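Review: The Calado two-arm wrapping station after eight months in a gift packing room
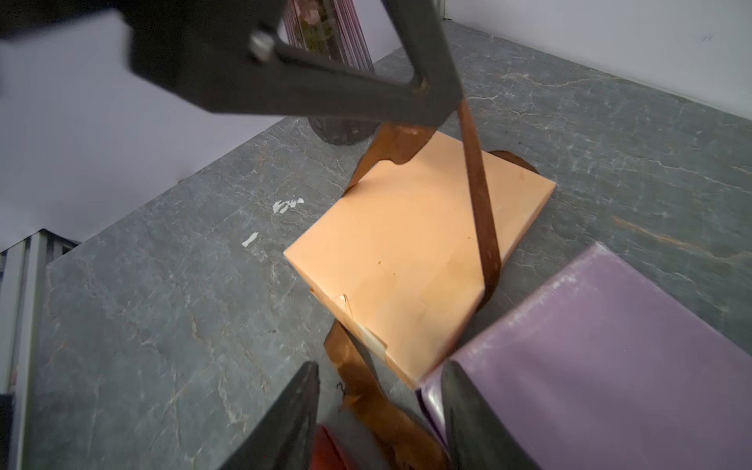
Is a ribbon-tying robot worth having in a small packing room?
For plain boxes in steady sizes it earns its floor space, but you should plan on keeping the people you have and giving them different work for part of the day.

I run the packing room for a mail-order gift business in Prestolthorpe. We sell boxed soaps, candles, tea and small keepsakes, and most of what goes out has a ribbon on it. Until last June every ribbon was tied by hand. Then we took a Calado station on a lease through Reltham, the dealer that also handles our label printers. This review covers what it does, what it doesn't do, and what changed for the packers. I paid the normal lease rate and have no arrangement with either company.

What you get

The station is two arms with grippers, a controller, a foot pedal, a stop button on each side and a small camera at the wrist so the software can find the box and the ribbon. You supply the work surface. Ours is a gray marble-patterned top, and the veining caused less trouble than I expected. The installer had us try a plain mat first and then take it away, and there was no difference worth keeping the mat for.

Setup took two days. Most of that was teaching it our boxes. You show it each size a number of times by guiding the arms, and it works out the rest from there. The manual says any staff member can do the teaching. In our room two people turned out to be good at it and the others didn't care for it, so those two do it.

How it does on the job

One gripper pinches the ribbon and lifts while the other works lower down at the box. The first wrap across the lid is usually clean. The crossing and the twist are where time goes. On a good run of one box size it will do 50 boxes between stoppages. On a bad run it stops every few boxes and asks for help with a light and a beep. You can turn the beep down but you can't turn it off.

Stiff ribbon works best. Anything with a satin feel slides in the fingers, and ribbon that has been sitting creased on the spool comes off in folds that the camera reads badly. We changed supplier for one color because of this. That was a cost I hadn't planned for.

It is slower than a trained packer. I want to be clear on this point, as the sales sheet isn't. Our best person ties close to double what the station does in an hour. The station does not slow down after lunch, though, and it doesn't get sore thumbs. Over a full shift the gap gets smaller. It never closed for us.

Bows are weak. It can do a flat cross tie and a simple loop. Full bows we still do by hand, and after several tries we stopped asking it for them.

What changed for the packers

This is the part other owners ask me about, so I'll give it some space.

No one lost hours. I had said that before the station came in, in writing, and I'd advise anyone else to do the same. People had already heard from a cousin or a neighbor what happens when a robot arrives, and a verbal promise would not have settled much.

The work did change. Before, a packer folded the box, filled it, closed it, tied it and put it on the cart. Now the plain orders are closed by hand and sent to the station, and one person minds it. Minding means loading, clearing stoppages, trimming tails and checking the finished boxes. Everyone else does custom orders, bows and odd shapes.

Sore hands are down. Two packers who used to wear wrist supports by the end of the holiday season didn't need them this past winter. I can't prove the station did that, since we also bought better scissors, but they both think it helped.

Minding is dull. I heard this within the first week and I still hear it. You can't quite walk away and you can't quite get into anything else. We tried full shifts at the station and people hated it. We now rotate every 50 minutes and that is tolerable. One packer asked to be left off the rotation completely, and I agreed, and she does bows all day and seems content.

The other thing is talk. The packing bench used to be one long table where people faced each other. The station took one end and the person minding it has their back to the rest. I did not think about that when I drew the floor plan. We have turned the table since, and it is better, though still not what it was.

Pay came up. The two who teach the station have a skill the others don't, and they asked for it to be recognized. They were right. Put it in your budget before you sign.

Upkeep

Finger pads wear and need changing. They come in packs and the job takes a few minutes with a hex key. Scraps are a bigger nuisance. Bits of paper and tape end up on the surface, and the station will now and then stop and wait over one. We wipe down at every rotation.

Boxes get scuffed a little. Light colors show it more. We had a handful of returns in the first weeks for marks on the lid, and after we lowered the grip setting that dropped to almost none. Tape is another thing to watch. If a strip is lifting at a corner, press it flat before you load the box, or the ribbon can catch on it.

Software updates come by download. One of them lost our saved box sizes and we spent a morning teaching them over. Reltham sent someone out the next day and gave us a month's credit. Back up your settings.

Compared with the Drotow

We also had a Drotow tying machine on trial before this one. It is a different sort of thing, a fixed frame that drops a band or ribbon over the box and seals it. It is much faster, 565 boxes in the one shift we measured, and it needs very little attention. It also handles one box size at a time, takes only its own ribbon, and the result looks machine-made. If you ship one product in one box, get the Drotow. Our orders are too mixed for it.

Good points
Handles several box sizes without changing parts
Less strain on hands
Dealer answers the phone
Easy to stop from either side

Bad points
Slower than a good packer
Poor with soft ribbon
No real bows
Minding it is boring work
Beep

Who should buy it

A room that ties more than 100 plain boxes a day and has trouble with sore hands or with finding seasonal help will get some use from it. A smaller room won't. If you are hoping to cut staff, I don't think the numbers will work, and I'd look at the lease again before signing.

We are keeping ours through the end of the lease. I'll decide on renewal after the next holiday season.

Reviewed 13 February 2025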